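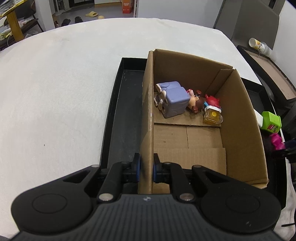
Jacinto Magaña wrote in to ask why a cardboard box full of toys doesn't just collapse, when paper is so floppy. Fair point, Jacinto. You would not keep your toys in an envelope.

Search Wundano Go Clear

WHY IS A CARDBOARD BOX STRONG?

Find an old box and tear a bit off one edge. (Ask first. Grown-ups get oddly attached to boxes.) Look at the torn side and you'll see a wiggly layer of paper squashed between two flat ones. The wiggle is called corrugation, and it is the clever part.

Each wiggle makes a little arch. Arches are good at holding things up, as any bridge will tell you, if you have the patience to listen to a bridge. Between the arches there is only air, so the box stays light enough to carry to your bedroom, where you were supposed to take it 40 minutes ago.

The bottom is made of flaps that fold over each other. Where they overlap, your toys are lying on two layers. Tape helps to hold the joins together.

TRY IT: Stand a flat sheet of paper across two cups and put a toy on it. Oh dear. Now fold the paper into eight narrow zigzags and try again with the same toy.

Cardboard has one great enemy, and that is water. Wet paper goes soft and the arches give up. Keep your box out of the bath.

Comments

Štěpánka Dvořáček: We did the zigzags. It held a dinosaur but not the cat.

Jacinto Magaña: thank you!! what about egg boxes

Contact us | © Wundano | Back to top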